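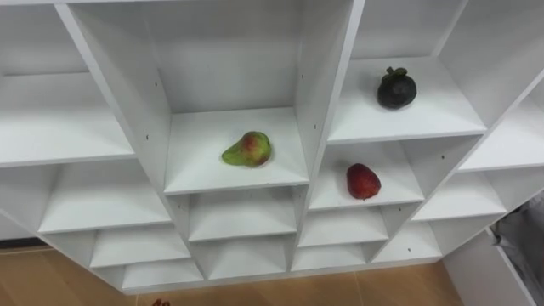

Step 1. Give each fruit its own cubby

If you have an open shelf with cubbies, you can ripen fruit on it very well. I keep mine on a white one with ledges of different heights. A pear lies on the deep shelf in the center, a mangosteen stands higher on the right, and a red fruit is in the cubby under it. Leave the other cubbies free. Fruit which touches other fruit gets soft spots, and when one piece goes bad you do not notice it in time.

Lay a pear on its side. It is more stable like this than standing, and the skin of the base does not get pressed. A mangosteen can stand with the green leaves up. An oval fruit you may put a little diagonally, so that it does not roll. If your shelf is very smooth, fold a paper napkin and put it behind the fruit.

Step 2. Clean the boards first

Wipe every board with a cloth and warm water with a drop of dish soap. Wipe again with clean water and let it dry completely. Do not use a spray with strong perfume. My cousin did this in November and her pears tasted of lemon cleaner.

Wash the fruit only before you eat it. If it comes home wet from the market, dry it with a towel before it goes on the shelf.

Step 3. Check every morning

For a pear, press very gently next to the stem with your thumb. If it gives a little, the pear is ready, even when the rest still feels firm. Do not press the round part, you will only make a bruise.

For a mangosteen, press the rind with two fingers. It should give a little. If it is hard like a stone, it is probably too old and will be difficult to open. The color will not help you so much, a dark one can be good or bad.

For a mango or a plum, smell it near the stem end and press softly. The red color of the skin does not say that it is ripe.

Step 4. Move the ripe fruit

When the pear, mango or plum is ready, eat it the same day or put it in the refrigerator, where it keeps for 2 or 3 days more. Mangosteen I prefer to eat soon, as the cold can make the rind hard.

Wipe the empty cubby before you put a new fruit there. Juice dries quickly on a white board and then you have to rub.

Keep the shelf away from direct sun and from the heater. In a very warm kitchen, check also in the evening.

Written by Chiamaka Olaniyan, 2021-03-12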